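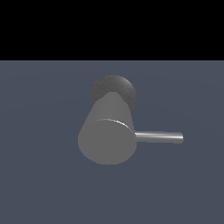 Water Services 1484
Week 6 notes – pressure, flow and hot water
Yeshi Shiferaw

Handout for the people who missed last class plus a tidy up of what went on the board. Read before the tutorial. Jaqueline Ocampo is taking both tutorial groups this week, same room.

1. Where we got to

Source, treatment, storage, mains. Now we're at the property boundary. Everything from the meter in belongs to the owner, everything before it belongs to the utility. People fight about this a lot, usually over a leak under the nature strip. Know which side of the meter you're on before you quote anything.

2. Static pressure

Pressure with nothing running. Comes from height (a tank on a hill) or from a pump, mostly a mix.

Rule for this course: 10 kPa for every metre of height. Real value is 9.8, use 10 unless the question says otherwise.

Verkano example from the board, again because half of you had the sign wrong:

Main at the bottom of the hill reads 700 kPa.
House at the top is 30 metres higher.
Loss from height = 30 x 10 = 300 kPa.
Static pressure at the house = 700 – 300 = 400 kPa.

Going up you lose. Going down you gain. If your answer for the house on top of the hill is higher than the main, stop and look at it again.

The houses at the bottom of Verkano get the full 700, which is too much for most fittings. Hence a pressure limiting valve after the meter. Symptoms of not having one: banging pipes, washers going early, toilet valves that never quite shut, relief valve on the heater weeping all day.

3. Dynamic pressure

Pressure while water is moving. Always lower than static. The difference is what you lose to friction in pipes, bends, valves, filters, the meter itself.

Friction loss gets worse with
– longer pipe
– smaller bore (this is the big one)
– faster flow, and it goes up close to the square of the speed, so double the flow is nearly four times the loss
– rough or scaled up inside wall

Classic complaint: "good pressure at the garden, rubbish upstairs". Static is fine. Somebody has run the whole upstairs off a small old galvanised line and its half full of rust. A pressure gauge with everything closed tells you nothing here. Open a tap, then read it.

Pressure and flow are not the same word. I will take marks off for this. A pinhole at 400 kPa gives you high pressure and hardly any water.

4. Measuring flow on site

Bucket and a watch. Nine litre bucket, time it to the brim, divide. If it fills in 45 seconds that's 9 / 45 = 0.2 litres a second, or 12 litres a minute. Do it twice. Note what else was running in the house (dishwasher!).

Tyyne Miettinen's group did this at the Midis flats and got three different answers for the same kitchen, all correct, because the laundry downstairs was in use for part of the morning. Write down the time.

Leaks: say one drip a second, each drip 0.25 mL. There are 86,400 seconds in a day, so 21.6 litres a day. Do that sum yourselves, it's a favourite of mine.

5. Hot water – storage

Energy to heat water:

energy (kJ) = litres x 4.2 x temperature rise

300 litre tank, cold in at 15 degrees, stored at 60.
Rise = 45.
300 x 4.2 x 45 = 56,700 kJ
Divide by 3600 for kWh = 15.75 kWh

That's from stone cold and ignores losses through the wall of the tank. Most days you're only replacing what was drawn off, so don't go multiplying 15.75 by 365 and calling it the yearly bill. Mulugeta Belay's worksheet (the yellow one) has a better way to do the year.

Why store at 60? Bacteria, mainly Legionella. It does well in warm water, badly in hot. Why not deliver at 60 to the bathroom? Scalds, and they happen in seconds, worse for small kids and older people. So: store hot, temper down on the way to the bathroom. Tempering valve mixes cold back in. Check your own local rules for the delivery limit, they differ and they get revised.

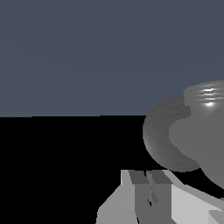 6. Hot water – instantaneous

No tank, heats as it flows. Same formula but per second now:

power (kW) = litres per second x 4.2 x rise

Shower at 0.15 litres a second, rise of 25 degrees:
0.15 x 4.2 x 25 = 15.75 kW

Yes same digits as before, coincidence, I didn't notice until I typed this up. Different units. Don't mix them up in the exam.

15.75 kW is a lot for a house supply if it's electric. Gas units manage it easily. Small under-sink electric ones get away with it because the flow is tiny.

Cold climates: incoming water in December in the north is near freezing, so the rise is bigger and the same unit gives you less flow. If you're reading this in the southern hemisphere swap the month. Eyerusalem Habte raised this in class, good point and I should of put it on the slide.

7. Dead legs

Length of pipe between the heater and the outlet. Sits there, goes cold, has to be run off each time. Waste of water and of the energy that heated it.

Fixes, cheap first
– heater closer to the kitchen (where the short draws are)
– smaller bore on that one branch, mind the friction loss, see section 3
– insulate. Slows the cooling, doesnt stop it
– circulating loop with a pump and timer. Hotels, big houses. A loop that runs all night loses heat all night

Any branch that's been capped off and left full is worse again. Cut it back to the tee.

8. Backflow, very short

Water going the wrong way, back to the main. Needs a pressure drop upstream (burst main, fire crew drawing hard) or a higher pressure downstream. Hose left sitting in a pool or a chemical drum is the standard example. Air gap is the simplest protection and has no moving parts. We do this properly in week 8 with the valve cutaways.

For the tutorial

a) Redo the Verkano sum for a house 12 metres below the main.
b) 300 litre tank, cold in at 8 degrees, stored at 60. Energy in kWh, one decimal place.
c) The Gajdoš street case in the reader, first part only. Why did the upstairs shower go cold when the kitchen was used? Half a page, a sketch is fine and probably better.
d) Time a tap at home. Bring the number and what size container you used.

Reader pages for section 8 are missing from the printed copy, the online one has them. Site visit to the Kuvport pump station still waiting on the insurance form, closed shoes whenever it happens. Assignment 2 due June 12, 2018, on paper please, in the box outside my office, name on the front page AND the group.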